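Grekum Colour Notes

README for the 2,000-record release

Grekum is a word list of colour terms collected from paint cards, fabric catalogues and seed packets printed in Australia. Each record holds one term as printed, a plain-language gloss, the type of source and the decade of printing. Spelling is kept as it appears, so "grey" and "gray" are separate records.

The list is split into 2 files. Susine holds the household terms (paint, tiles, curtains) and Grotevia holds the garden terms. Both are tab-separated text in UTF-8, with a header row. Terms with no clear gloss have a blank in that column.

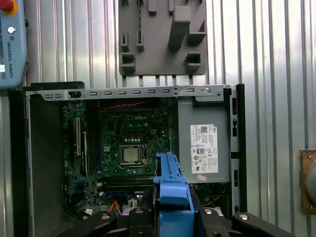

Glosses follow the Dudás style sheet, which asks for an ordinary word first and a modifier second: "green, dull" or "grey, warm". Metallic terms caused the most trouble. Catalogues use "silver" for a finish as often as for a colour, and a ribbed sheet of silver metal like the wall behind the open computer can go from bright to grey in alternating bands, so a single gloss doesn't cover it. These terms carry the tag "finish" and should be left out of any count by hue. The green of the circuit board is simpler and is glossed as plain "green", under the term "board green".

Known problems

Almost 20 garden terms appear twice under different decades. Some glosses from the April revision still use the old order, modifier first. Fabric terms from before the 1950s are thin.

Licence

Free to use and adapt with credit to Grekum. Please send corrections with the record number and the term as printed.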